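The Drallby Inventory

The procedure for closing a workshop was four pages long. Masaru Ikeda had written it himself, in August, for a different building, and he found on rereading it that most of the clauses still applied.

Clause 1 covered power. Clause 2 covered fluids. Clause 3 covered hand tools and took up more than half of the document. Each tool was to be returned to its assigned position, identified against the tool register, and initialed. A tool without a position was to be given one. A position without a tool was to be reported.

He started at the door end at 0610, before the heating came on. The register listed 101 items for the Drallby shop. It did not list the bench, which Bretitz had supplied and which belonged, for accounting purposes, to the floor.

By 0800 he had initialed the drawer contents: taps, dies, feeler gauges, the good calipers in their case and the bad calipers without one. The torque wrench was backed off to its lowest setting and put away. The Fodport drill bits were complete except for the two smallest, which had been missing for as long as he had been signing for them. He wrote "as before" in the column and moved on.

The pegboard took longer. Its layout had been drawn up by Usha Thomas when the shop opened, on the principle that a tool should hang at the height of the hand that wanted it. Her hand was lower than his. For six years he had reached down for pliers, and for six years he had put them back on the hook where she had drawn them. The drawing was still in the register, folded in four, with a pencil note in the margin: hooks may be moved if M. asks.

He had not asked. He read the note twice and checked the back of the sheet for a date. It said 03/01/2019, which was before the first delivery of tools and before either of them had a key to the building.

Clause 3.4 stated that layout changes were to be recorded on the original drawing. Clause 3.5 stated that no changes were to be made during closure. He considered whether moving one hook by two holes was a change or a correction. Corrections came under Clause 5, and Clause 5 did not mention closure.

He unhooked the pliers and set them down. He pulled the hook, counted two holes up, pressed it in, and tested it with his thumb. It sat firmly. Then he hung the pliers from it and stepped back to where he normally stood. His hand went to the old place and closed on nothing.

He tried it again with the same result. On the third attempt he watched his hand on the way and got there, slowly.

At 0915 he moved the hook back. He recorded both moves on the drawing, with times, and initialed them. Under the pencil note he wrote, in ink, "Tried. Position as drawn is correct." He folded the sheet in four and returned it to the register.

The T-handles were the last line on the page. They had no hooks and never had. Usha had specified a rack from Hirose, which was ordered and not delivered, and ever since then the yellow handles had lived on the bench top, wherever the last job had left them. In the column for assigned position he wrote "bench" and initialed it. 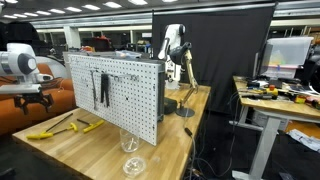 Usha Thomas read the register that evening and telephoned to say that "bench" was not a position, that she would accept "bench, left," and that the hook had been drawn low on purpose, so he would have to look at what he was doing.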